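About Us | Varninix Land and Ground Services

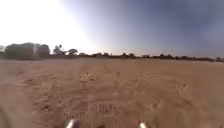 Open Ground Department

Varninix is a family company which works with land. We have three departments: Gardens, Drainage and Open Ground. This page is about the Open Ground Department, the youngest one, and about the kind of ground that we know best, which is dry, sandy and flat.

When people come to us for the first time, they often say that sand is simple. You put it on the ground, you make it level, and it stays. We wish it were so! A sandy field changes with every wheel and every shoe that goes over it. From a distance it can look smooth as far as the trees, and near your feet the same field is full of small clods and shallow depressions. Both things are true at the same moment, and a large part of our work is to understand the second one.

How the department began

The company was started by Américo Rebelo, who had worked many years with garden soil and never planned to do anything with sand. Then a customer asked him to look at a large piece of land at the end of a farm road. The customer wanted to use it for parking in the summer and for a small market in the other months. Américo walked on it for a whole morning and came back with his shoes full and a notebook also full. He wrote a proposal of 23 pages, and the customer said yes to nearly everything except the price.

That job took us 44 days. We made mistakes in it, and we still talk about them when a new person joins the team. We leveled one side too early, and we had to do it again after the heavy trucks came. Also we did not mark where the vehicles should pass, so they passed everywhere. Since then we speak with the customer about the routes before we speak about anything else.

After this first work came a riding school, then a storage yard, then two places for outdoor events. Margarida Morais joined us at this time and gave the department its present form. She is responsible for it today.

What we do

We visit open ground, we describe its condition in writing, and we bring it to the condition that the customer needs. In practice this includes:

Walking inspections of sandy and loose surfaces
Breaking of clods and filling of depressions
Leveling and light compaction
Planning and marking of vehicle routes
Repair of ruts and furrows after events or building works
Care of the border between the sand and the trees or shrubs next to it
Seasonal visits under a yearly agreement

We do not build roads, and we do not put asphalt or concrete. If your land needs this, we will tell you so at the first visit and we will give you the name of a company that does it well.

About tracks

The photograph at the top of this page shows well what we mean by a used surface. A band of churned sand, a little darker than the rest, goes down the middle with faint tire tracks in it, and the flatter areas on the two sides have kept a better surface. We like to see this. When the traffic stays in one band, most of the field can be left in peace, and the repair is concentrated in a narrow part.

Amândio Vieira, our foreman, has a strong opinion on this subject. He does not want to remove every track. In his view a customer who pays us to erase all marks each week is paying for a pleasure of the eyes, and the sand becomes looser with each passage. He prefers to work the band when it becomes deep enough to disturb the steering, and to leave the light scuffed patches alone. Some customers do not agree with him and want the surface perfectly smooth in the morning. We respect this, and we do it also.

For a surface that people will cross on foot we are more strict. Clods that make no difference to a tire are uncomfortable under a thin shoe, and a shallow depression is difficult to see when the light is strong and the sand is pale. For this reason our walking inspections are made early, at 7:30 if the customer can open the gate, when the low sun draws every small hole with a shadow. At noon the same ground can look quite flat.

How we inspect

Every inspection follows the same form, which we call the Gemine sheet. It was prepared by Benedita Abreu, who came to us from a school of agriculture and could not accept our old habit of writing "ground is OK" on the back of a delivery note. The sheet has eight lines. They are the color of the ground, the size of the clods, the depth of the tracks, the firmness under the heel, the slope, the state of the edges, the access, and one free line for remarks.

The free line is the most read. In it you can find things like "softer near the entrance than last time" or "ask who drives along the shrubs." A copy of the sheet always goes to the customer, with the same words that we keep for ourselves. We were asked once to make a more beautiful version for customers and we decided against it.

The trees at the edge

A sand field nearly always ends somewhere in green. It can be a low line of trees and shrubs, thick in one part and thin in another, and it is easy to forget it when all the discussion is about the surface. We ask our customers to think of this line as part of the field. It slows the wind, and where it is thin, the sand has more freedom to travel.

We do not cut trees. Our Gardens Department can advise on shrubs that accept poor and dry soil, and the two teams often make the visit together. Armindo Matos is the person who connects them. He will probably be the one who answers when you write to us.

Our projects

Zakgate is the largest open ground in our care. It is used during all the year and we visit it every month, with a longer visit in January when there is less traffic. The main question in Zakgate has always been the entrance, where everybody turns in the same place. We changed the turning point two times before we found a good one.

Amegashie is smaller and more quiet. Its owner wanted a level area of 60 meters in length with loose sand on top and a firm base below. The top is easy to maintain and the owner does much of it himself, with a hand rake and a lot of patience. We come when he calls us. He calls mostly after long dry periods, when the surface becomes too light and moves under the foot.

We can arrange a visit to Zakgate for customers who want to see our work before they decide. Please wear closed shoes.

Working with us

We are a small team and we like to keep the same people on the same ground. The person who makes your first inspection will normally make the next ones. This person will remember where the soft corner is, and will not ask you again where to park.

At the first visit we need somebody from your side who knows how the land is used. It does not need to be the owner. The person who opens the gate in the morning often gives us the best information. If you have old plans or old photographs of the land, please bring them, even if they are of bad quality.

Our written proposal comes after the visit. It says what we would do, in which order, and what we would leave as it is. You can accept one part of it and refuse another. Several of our customers have begun with only the marking of a route and added the leveling in the next season.

Do you hire?

Sometimes, yes. We look for people who like to be outdoors and who can write a clear sentence about what they have seen. Experience with garden soil is useful, experience with sand is better, but we can teach it. Please send a short letter to Margarida Morais, and tell her about a piece of ground that you know well.

Contact

For inspections and proposals, please ask for Armindo Matos, Open Ground Department. For a question on a Gemine sheet that you received, please ask for Benedita Abreu and have the sheet in front of you. The office opens at 8:30 and we answer the telephone until 17:00, with a pause for lunch.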